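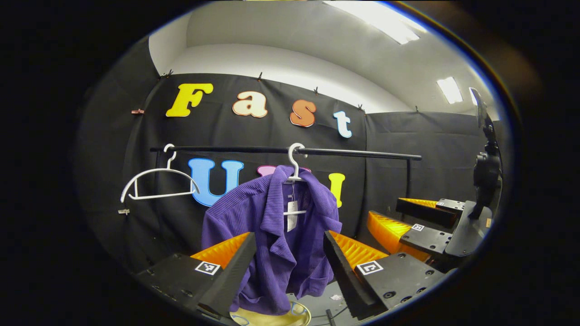
Bevan Quinlan

4.2. Manipulación de prendas colgadas

La segunda tarea del banco de pruebas Grikeo consiste en retirar una prenda de su percha y dejarla sobre una superficie plana. La elegimos porque aparece tanto en el hogar como en la trastienda de un comercio textil, y porque los trabajos anteriores sobre ropa se han ocupado sobre todo del doblado en mesa, donde la gravedad apenas interviene.

La figura 3 muestra una de las prendas de la serie, una camisa morada de punto acanalado con cuello, colgada de una percha blanca y con la parte baja entre los dos dedos de la pinza, todavía sin cerrar. La percha vacía de la izquierda pertenece a la misma barra. El tejido acanalado nos interesaba de forma particular: cede al tirar de él, y el borde que el sistema cree haber localizado puede desplazarse antes de que el agarre sea firme.

Se registraron 700 demostraciones humanas con la pinza de mano. Tras descartar aquellas en las que se perdió el seguimiento de la trayectoria quedaron 597, que son las que se usaron en el entrenamiento. La política se evaluó después en 148 intentos autónomos repartidos entre dos locales, Padmont y Hemby, con la altura de la barra ajustada de nuevo en cada uno. No se modificó ningún parámetro entre un local y otro.

Consideramos completado un intento cuando la prenda queda separada de la percha, sin caer al suelo y sin arrastrar otras perchas de la barra. El criterio es estricto. Zapata, en su protocolo original, daba por bueno cualquier intento en que la prenda se soltara — también si acababa en el suelo —, de modo que los resultados no son comparables de forma directa.

Los fallos se concentran en el cuello. Cuando la pinza tira desde el bajo, los hombros de la percha retienen la tela y el gancho gira sobre la barra. Una persona corrige ese giro con la otra mano casi sin mirar; la política entrenada con una sola pinza no dispone de ese recurso y suele insistir en el mismo tirón. Las etiquetas de papel que cuelgan cerca del cuello, como la de la figura 3, plantean otro problema: en varios intentos la pinza cerró sobre la etiqueta y no sobre la tela.

El tiempo también cuenta. Los intentos más lentos necesitaron hasta 42 segundos, demasiado para una tienda y probablemente aceptable en una casa, donde la tarea puede quedar en marcha sin que nadie espere el resultado.

Con estos datos no puede afirmarse que la tarea esté resuelta. El sistema descuelga prendas ligeras en condiciones de iluminación estables, y poco más. La tercera tarea, devolver la prenda a la percha, se describe en el apartado 4.3.

Figura 3. Camisa de punto en la barra, antes del cierre de la pinza.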